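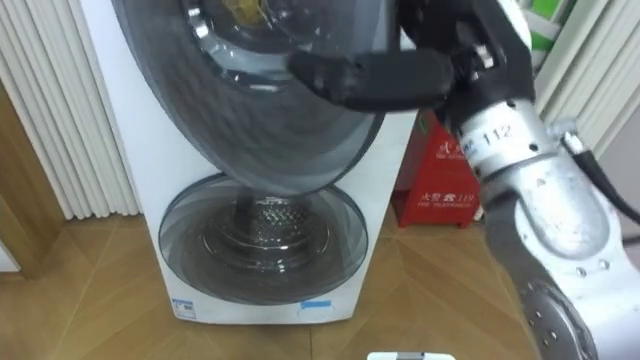
Founders' Day in Onwood

2021-01-29

I've been meaning to write about Founders' Day since October, when we finally had it, and now the month is nearly over and the paper flags are still in a bag by my front door. So, better get on with it!

For anyone who didn't grow up around Onwood, the day marks the signing of the mill charter, which gave the families on the Wiltau side of the river their own council and their own market. As a kid I only knew it as the day school let out early and you got a bun with a coin in it. The walk starts at the old Mansour bakery, goes over the bridge and ends on the green, and in a good year some 400 people turn up (my mother always swore it was double that, but she counted the dogs).
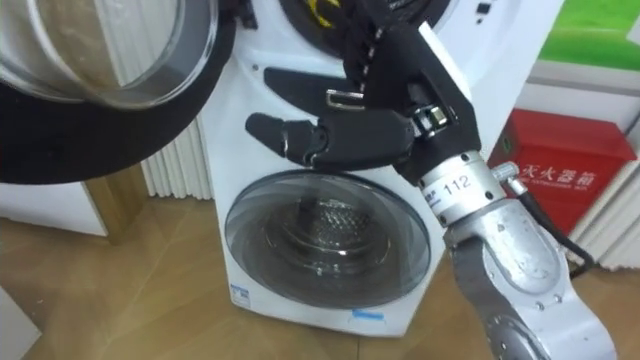 The speeches are the part most people skip, and I'd ask you not to, at least once. Brahim El Khatib read the charter aloud this time, all 11 articles of it, in a voice you could hear clear down by the water. Article 4 is my favorite, the one about every household being owed a place at the market whether or not it had anything to sell. I got a bit teary, I'll admit it, and Kirsten Kvaran passed me a napkin without a word.

Afterward the Skasorel band played for three hours, with a long break for soup. I walked home the slow way, along the river, humming that last march and getting the middle part wrong. If anyone has the sheet music, please write to me, I'd love a copy.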